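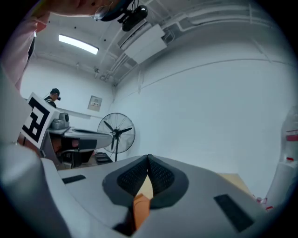 Do You Need a Morning Routine?

11/01/2021
2 min read
Print | E-mail

My cousin Jyoti sent me a morning routine last week, and I have been grumpy ever since. It starts at 5 a.m. with lemon water, moves on to a journal, then a cold shower, then 40 minutes of "deep reading" before anyone else in the house is up. She got it from a course by a man called Callum Mackay, who charges $80 for it and calls it the Bristness Method.

I have questions. Who is making the lunches? Where is the dog? Every one of these schedules seems to have been written by a person whose day has no other people in it.

The course says early risers earn more. Maybe they do. People with long shifts and a bus to catch also get up at 5, and I don't see anyone selling their routine. I looked for a source and found a link to another page of his own site, with a picture of a sunrise on it.

To be fair, I tried it. Lemon water is fine, I guess. The journal got two entries, both of them about being tired. I read 2 pages of a novel and woke up with it on my face. Jyoti says you have to give it until March before you can judge, and that's a handy rule for someone with an $80 course to sell.

What I do think helps is dull stuff like going to bed on time and putting your keys in the same spot. My old neighbor Macarena Orellana ran a bakery for years and got up at three, and her whole method was a loud alarm clock on the far side of the room.

Jyoti is still doing it, by the way. She seems happy. She also takes a nap at lunch.

Print | E-mail

Recent posts
I Don't Believe in Meal Prep
The Trouble With Free Trials
Do Houseplants Really Clean the Air?
Inbox: 980 Unread and Doing Fine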